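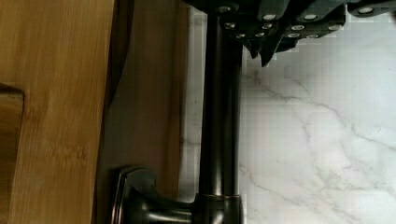
Metal escuro sobre pedra clara.

Janeiro
Por Emanuel Stanciu
4 min de leitura

Já toda a gente em Ulumside sabe, e mesmo assim apetece-me escrevê-lo: a padaria Iordache passou a abrir à noite. Quem mora no centro há de achar isto uma insignificância, mas aqui, onde depois do jantar só restavam a bomba de gasolina e a máquina de café da estação, é um pequeno acontecimento (para mim, que janto cedo e às dez já ando a abrir armários, é um grande acontecimento!).

O novo horário começou logo depois dos Reis. Fecham a meio da tarde, para descansar e limpar, e voltam a abrir às sete, com sopa, duas ou três coisas de forno e o pão da segunda fornada, que sai tão quente que o saco fica mole nas mãos. Fui na primeira noite e encontrei lá meia rua. O Petrică Hodoroagă, que está ao balcão desde que a padaria era metade do que é hoje, andava de um lado para o outro com o avental torto e parecia ao mesmo tempo exausto e felicíssimo.

Perguntei-lhe de onde vinha a ideia. Contou-me que andavam a falar nisto há 5 anos e que o que faltava era o forno — o antigo não aguentava dois turnos. O novo veio em segunda mão da Clondetti, quando eles fecharam a cozinha grande, e obrigou a deitar abaixo um bocado de parede e a refazer a instalação elétrica. Agora fazem cerca de 800 pães por dia, contando com os que seguem para as escolas, e ele acha que ainda dá para mais um bocadinho se contratarem alguém para as noites.

Da ementa, o que vos posso dizer é que a sopa de feijão vale a saída de casa com chuva. A tarte de cebola também é boa, embora eu lhe pusesse menos noz-moscada, e já o disse lá dentro, com todo o carinho. O prato da noite fica em 5 euros com pão incluído. Não há reservas e as mesas são poucas, de modo que quem quiser sentar-se com calma deve ir logo às sete ou então esperar pelas nove, quando as famílias já foram deitar os miúdos.

Houve quem se preocupasse com o Lastetti, que fica do outro lado da praça e serve jantares há muito mais tempo. Passei por lá também, por dever de vizinho e por vontade de comer massa, e não os vi nada aflitos. Até compram o pão à Iordache! O que me disseram é que preferem ter duas portas iluminadas na praça do que uma só, e eu percebo-os bem, porque aquilo no inverno era uma tristeza.

Por enquanto o horário da noite é uma experiência e vai até à Páscoa, depois fazem contas. Eu, pela minha parte, tenciono ajudar nas contas com muita sopa. Se forem esta semana, perguntem pelas broas de mel — não estão na vitrina, guardam-nas lá atrás.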